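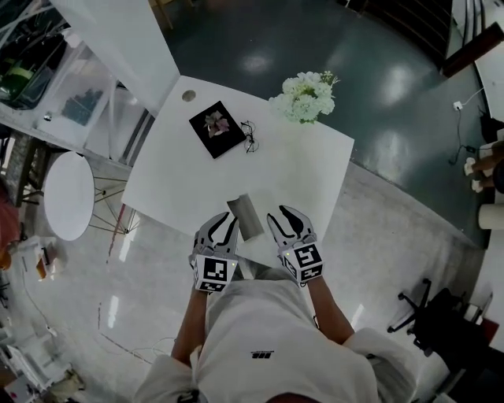
Virement crypto bloqué depuis jeudi entre Warkeo et ma banque, que faire ?

Posté par nistou_55

Bonjour à tous,
J'ai vendu une partie de mes cryptos sur Warkeo jeudi vers 16 h, 521 euros en tout, et demandé le virement vers mon compte courant chez Ruvetti (néobanque, compte ouvert en mai). Côté Warkeo c'est marqué « exécuté ». Côté Ruvetti, rien. Pas de ligne en attente, pas de mail, rien du tout.
Le chat de Ruvetti me répond qu'ils ne voient pas d'opération entrante et que je dois voir avec l'expéditeur. Warkeo me dit de voir avec la banque. Super.
L'IBAN est bon, j'ai vérifié 2 fois. Par contre mon compte Warkeo est à mon nom de jeune fille et le compte bancaire à mon nom d'épouse. Ça peut jouer ? Et est-ce que je risque de perdre l'argent ? J'ai un loyer qui passe bientot donc un peu pressée.
Merci d'avance

Posté par Bárány

Oui le nom peut jouer. Quand le titulaire ne correspond pas, certaines banques mettent le virement de côté le temps de contrôler, surtout si ça vient d'une plateforme crypto. Tant que c'est en contrôle le chat de premier niveau ne voit souvent rien, d'où la réponse que tu as eue.

Dans l'ordre :
demande à Warkeo la preuve d'exécution du virement, avec la référence complète de l'opération. Pas une capture de l'appli, le vrai document PDF. Chez moi il était dans Historique, puis Retraits, puis le détail de la ligne, tout en bas.
Ensuite tu l'envoies à Ruvetti par la messagerie sécurisée (pas le chat) en demandant une recherche de virement. Joins direct une pièce d'identité où figurent les deux noms, ou le livret de famille, et le relevé de la vente. Ils vont te demander l'origine des fonds de toute façon, autant l'envoyer avant.

Regarde aussi si c'était un virement classique ou instantané. Classique lancé un jeudi en fin d'aprem, ça peut partir le lendemain seulement et après il y a le week-end. Donc pas forcément bloqué, peut-être juste lent.

Pour l'argent, si la banque refuse le virement il revient normalement chez l'expéditeur. J'ai eu le cas l'an dernier avec Nistovon, le solde est réapparu sur la plateforme sans aucun message, j'ai vu ça par hasard. Pense à regarder ton solde euros sur Warkeo de temps en temps.
Et ne relance surtout pas un deuxième retrait en attendant, tu vas te retrouver avec deux dossiers.

Posté par kryptolapin

les neobanques c'est toutes pareil dès qu'elles voient crypto. prend une banque normale et basta

Posté par nistou_55

Merci Bárány. C'était bien un classique, je viens de voir, pas fait attention au moment de valider. J'ai demandé le PDF à Warkeo et préparé le livret de famille. Solde euros toujours à zéro chez eux. Pour le loyer je vais décaler avec l'agence.

Posté par Bárány

Ok. Profites-en pour faire changer le nom sur Warkeo, sinon même histoire au prochain retrait. C'est dans Profil, Identité, il faut renvoyer une pièce.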